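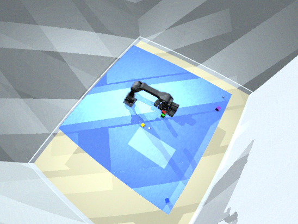
Trying two grippers on the same arm, in simulation first

September 2018

I spent most of August going back and forth between two grippers for my tabletop arm, and I finally have enough notes to write them up. The two are the Grastel, a plain parallel gripper with flat fingers, and the Bino, which has longer fingers that curve in a little at the tips. I don't want to buy both, so I loaded the models into the simulator and ran them on the same job.

The job is picking up small colored cubes from a blue work surface and setting them down somewhere else. The arm is black, the floor around the surface is beige, and there are glass walls around the whole thing. The walls are there because early on the arm would sometimes swat a cube and I would lose track of it. Now it hits the glass and stays in the scene, and I can see how far it went.

How I ran it

Each gripper got 50 attempts on a cube sitting by itself and 50 on a cube right next to another one. Same arm, same speed, same starting pose. Cube positions were random, but I saved the layouts so both grippers saw the same ones. The controller is Plonine, with the default settings except for the closing force, which I turned down after the Grastel model kept squirting cubes out sideways.

A run counted as good if the cube came up, stayed up, and was put down without tipping over. I did not give half credit.

Lone cubes

Not much to say. The purple one over on the right and the dark blue one down in the corner are the kind of target both grippers handle well. The Bino missed slightly more often at the far corners, where the arm is stretched out and the wrist comes in at a tilt. The Grastel's flat fingers seem to put up with a tilt better than the curved tips do.

Cubes close together

Red and green almost touching is the case I care about, and it is where the two came apart. The Grastel fingers are thick. To get one of them between two cubes it has to push the neighbor aside, and a lot of the time it pushed the target too. It failed 27 of the 50. The Bino failed 11. Its fingers are thin enough near the end to slide into a gap, as long as the controller lines them up first.

Lining up is the slow part. I had to add a small pause above the cubes before the arm goes down – without it the wrist is still settling and the fingers land on top of a cube. The pause added time to every pick, including the easy ones, and I haven't found a clean way to turn it on only when it's needed.

The camera

I also swapped the view I use for finding the cubes. The first one looked straight down, and the arm covered whatever it was reaching for. The one I use now is still high up but looks in at a steep angle. Shadows were a problem for a while. The light falls across the surface in bands, and my color threshold for dark blue kept picking up patches of shaded table. I borrowed a fix from the Szénási notes on normalizing brightness before thresholding and it has behaved since then. The tiny pale cubes are still hit or miss, and I left them out of the scores.

Where I ended up

I ordered the Bino. It costs 244 dollars with the mounting plate, more than I wanted to pay, but I pick from clutter far more than I reach into corners. The Grastel would be fine for someone who sorts parts that are already spread out.

Next I need to redo the closing force numbers on the real arm. I expect them to be wrong. Friction in the simulator is one value for every cube, and mine are a mix of painted and bare. I'll post the settings once I have some that hold.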